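Kandell: a two-handed gripper rig and the fruit dataset that came out of it

README, last touched in January

Kandell is a pair of hand-held grippers and the recordings made with them, built on a workbench at Kulledley, the shared workshop behind the old tyre place. The grippers are printed, the screws came out of a jam jar, and the software mostly does what it says. There are 213 recordings in the current release. All of them involve moving groceries around a table, a job most adults can manage without a calibration step.

What's in the folder

recordings/ has one subfolder per take, numbered, with gaps where takes were thrown out.
parts/ has the print files for the arms, linkages and jaws.
notes/ is a scan of the build book. The brown ring on the jaw drawings is tea and should not be printed.
tools/ has the playback script and the trimming script. Run the trimming script on a copy.

The grippers

Each one is a black printed body with a handle, a linkage and two jaws. The jaws carry blue ribbed pads, cast in a mould that took longer to get right than everything else put together. The first pads were smooth and had all the grip of a bar of soap. The ribs are a bit too deep now and will mark a ripe peach, so peaches were retired early.

Pivots are metal pins. If a linkage starts to feel gritty, take the pins out, wipe them and put them back with a dab of dry lube. Please don't use cooking oil. It was tried, and the left gripper smelled like a fish and chip shop until winter.

The table

Fruit was picked as the test load on the grounds that it comes in awkward shapes and the failures can be eaten. A take starts with produce laid out on one or two plates, with both grippers in play. Lighting is whatever the room had. Lemons and tomatoes throw decent shadows and shine back at you, and we left that in.

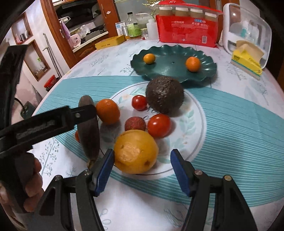

Both grippers at the plate: lemon in front, avocado at the back.

The background is an ordinary household one and stays that way on purpose. If your model only works over a bare grey bench, this set will be a humbling afternoon.

Labels

Every take has a text file with the target item, the hand used and a result: held, dropped or abandoned. "Abandoned" covers everything from a flat battery to dinner being ready. Of the full set, 103 takes are marked held. Another 21 are marked abandoned, and the rest are drops, which says something about round food.

Item names are plain English and a bit loose. Small orange citrus is all filed under "mandarin" unless somebody cared enough to argue. Kyrylo Panasiuk cared enough to argue, so the kumquats have their own label from version 2 onward.

Known problems

The jaw opening value drifts over a long take. Subtract the reading from the first second and you'll be close enough for fruit.
Left and right are swapped in a handful of early label files. The playback script catches most of them.
Dark items against dark jaws are hard to separate by colour alone. Avocados are the worst offenders.
The Kusuma motor board we tested for a powered version gets no support here. The branch is still up if you enjoy that sort of thing.

Building your own

Print the arms flat, the jaws upright, and the linkages in whatever colour you have left. Do up the finger screws until they stop wobbling, then leave them alone. Cast the pads last. One gripper is a solid weekend of work, and the second goes faster if you wrote down what you did on the first.

Plollness, the sister project, uses the same jaws on a longer arm for picking up socks. Its pads fit Kandell. Kandell's pads don't fit Plollness, and we've all agreed to stop discussing it.

Use and credit

Use the recordings and print files for whatever you like, and keep this README with them. Corrections to the labels are welcome as a patch or as a note pinned to the board at Kulledley, where they get read when the kettle's on.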